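Dellow Skin Check Lamp, hand-held, with 2 magnifying lenses

The Dellow lamp is made for people who like to look over their moles at home between visits to the doctor. The light is white and even, so the colour of the skin stays natural. 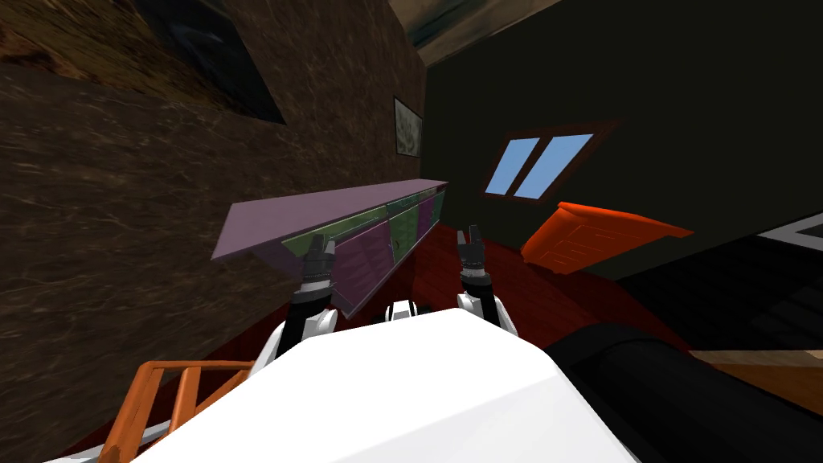 Long low cabinet, with both arms raised.

One charge lasts roughly 20 hours. The lens cover slides off for cleaning with a soft cloth.

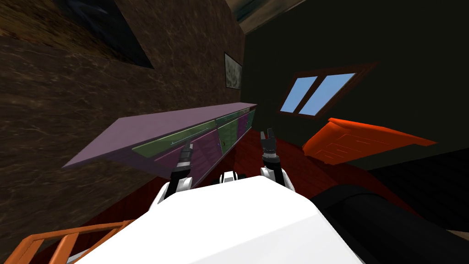
In the box you find also a paper body chart and a ruler in millimetres, for noting the size of each mole every month. The warranty is 36 months.
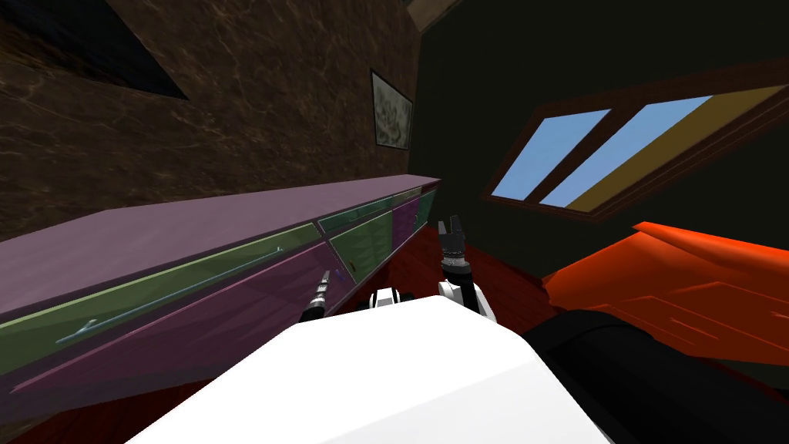 Iraís Cisneros wrote to us that the ruler is the part she uses most, and she would like it longer.

Spare lenses are sold by Cardoso in Culbridge.

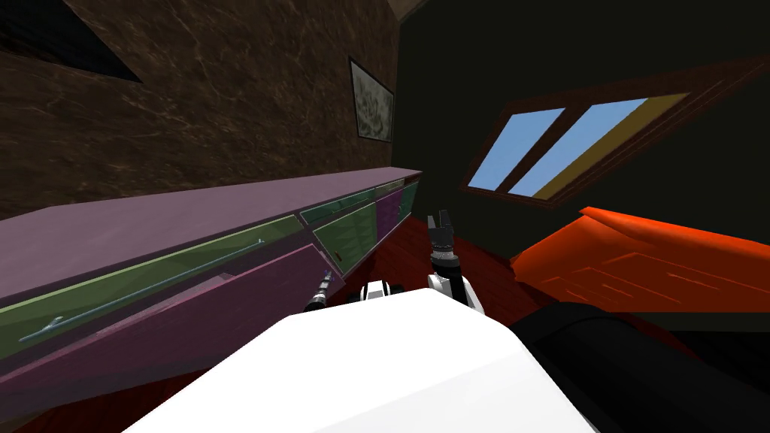 Please note that the lamp does not make a diagnosis. If a mole changes, book with your GP. Orders over $200 are posted free.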